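4.2 Laying the bread table

I'll admit that this is the part of the study I enjoyed most, so forgive me if I go on a bit. By the time we got to the bread table I had spent weeks on napkins and water jugs, and bread felt like a treat. It also gave us the messiest notes of the whole project, which is partly why it gets a section to itself.

The question was a small one. When people set out bread for a shared meal, what goes in the basket and what stays on the cloth? I had assumed (and said so rather loudly at the planning stage) that everything would go in the basket, because that's what a basket is for. The guests at the Rillum supper room put me right within the first evening. Rolls went in, nearly always. Long loaves very often didn't. They were put straight down on the tablecloth, usually at a slant, and left there as though that were the obvious place for them.

We went through 3509 short notes written by the people laying the tables, collected over two seasons at Rillum and at Saltance, the canteen down by the harbour. The notes were never meant for research. They were scribbled on the backs of order slips – "plait on cloth, rolls in basket, no room for butter" is a fairly typical one – and I have a real soft spot for them. Some 160 dealt with plaited loaves, and those are the ones I lean on here.

Three things kept coming up. The first was plain size: a long loaf in an oval basket sticks out at both ends and tips when somebody reaches across. The second was looks. People wanted the plait seen, and a rim hides the bottom half of it. The third I hadn't expected at all, and it was crumbs. Several writers said they would sooner shake out a cloth than pick crumbs from a weave, and having since tried to clean a wicker basket with a pastry brush, I'm firmly on their side!

The layout we settled on for the comparison is the one in Figure 2, with the basket towards the back of the table and the plaited loaf lying nearer the front. 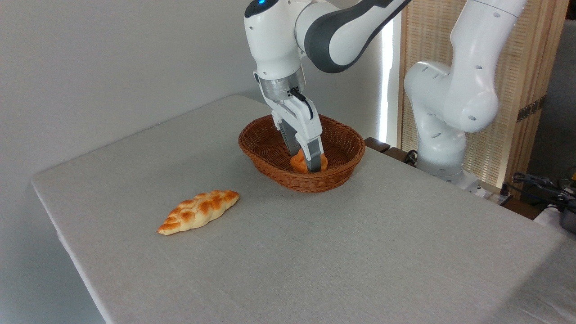
Figure 2. Bread table with wicker basket, roll and braided loaf on a light grey cloth.

I went back and forth over the cloth for far too long. Kalogeropoulos (the tableware hire firm, who were very patient with me) offered us a white one and a dark one as well, but the white made every smear look like a disaster and the dark one took over the table. A pale grey seemed the fairest choice, neither flattering the crust nor fighting with it.

Where the basket should go was argued over too. The Saltance notes put it in the middle, while Rillum liked it pushed back so that the front was free for slicing. We followed Rillum, mostly because a loaf on the cloth needs elbow room – you can't get a knife through a plait with a basket rim against your knuckles. The Trornmont tables are narrower, so we left them out of this comparison and I come back to them in the next section, along with the butter.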